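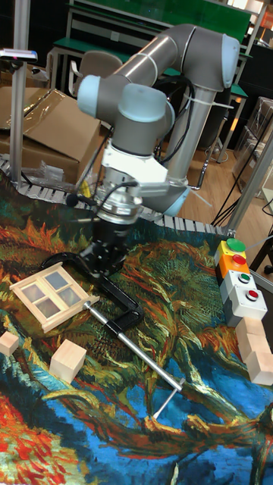
Womit fixiert man ein kleines Holzfenster, während der Leim abbindet? Mit einer Schraubzwinge und zwei Zulagen aus Restholz, ganz sanft angezogen.

April, von Tavion Crenshaw

So schnell kommt die Antwort, wenn man in der Werkstatt Julura nach dem Handwerk fragt. Dort entstehen Miniaturen: Fenster, Türen, ganze Fassaden im Kleinformat. Die Modellbauerin, die ich besuche, möchte ihren Namen lieber nicht gedruckt sehen, redet dafür aber umso lieber über Sprossen, und ich höre ihr gern zu!

»Mit Fenstern habe ich angefangen, weil mir die gekauften nie gefallen haben«, erzählt sie. »Die Fensterbank war immer zu flach. Ich will, dass sie ein Stück vorsteht, sonst wirft sie keinen Schatten.« Ihre liebste Form ist die einfachste: vier Scheiben, zwei oben, zwei unten. Die Scheiben sind matt und lassen trotzdem Licht durch. »Klar durchsichtig sieht bei dieser Größe nach Puppenstube aus. Matt kann man sich dahinter ein Zimmer vorstellen, in dem noch jemand wach ist.«

Das Holz bleibt bei ihr roh — kein Lack, keine Beize. Wer beim Leimen kleckert, hat also ein Problem, denn Leim hinterlässt Flecken, die man nie wieder ganz loswird. Sie tupft ihn deshalb mit einem Zahnstocher auf. Für ihr Dorf Drelden, an dem sie seit vier Jahren baut, hat sie so schon mehr als 100 Fenster gemacht.

Und die große schwarze Zwinge? Ist die nicht viel zu grob? Sie lacht. »Die hat eine lange Spindel und einen Knebel zum Drehen, da spüre ich jeden Millimeter. Mit zwei Fingern anziehen, dann aufhören. Wer die ganze Hand nimmt, hat Brennholz.«

Schlichte Holzwürfel gehören ebenfalls zu ihrem Bestand. Sie nimmt sie als Abstandhalter, als Unterlage, manchmal als Sockel für ein Haus, das noch keinen Platz gefunden hat. Gearbeitet wird auf Stoff, am liebsten auf einem mit gemalter Landschaft, lauter Wirbel in Blau und Grün, dazwischen Orange und Rot. »Auf einer grauen Platte schlafe ich ein«, sagt sie, »und auf Stoff verkratzt mir nichts.«

Als Nächstes kommt ein Bahnhof dran. Die Fenster dafür will sie etwas höher machen, mit derselben Fensterbank.

Kommentare

pulis_modellbau: Zahnstocher, ja! Ich nehme für die Ecken noch einen feinen Pinsel.

Dunbar: Welches Holz verwendet sie für die Sprossen? Meine brechen beim Schleifen ständig.

Grete aus dem Norden: Der Satz mit dem Zimmer hinter der matten Scheibe ist wunderschön. Bitte einen Bericht, wenn der Bahnhof steht!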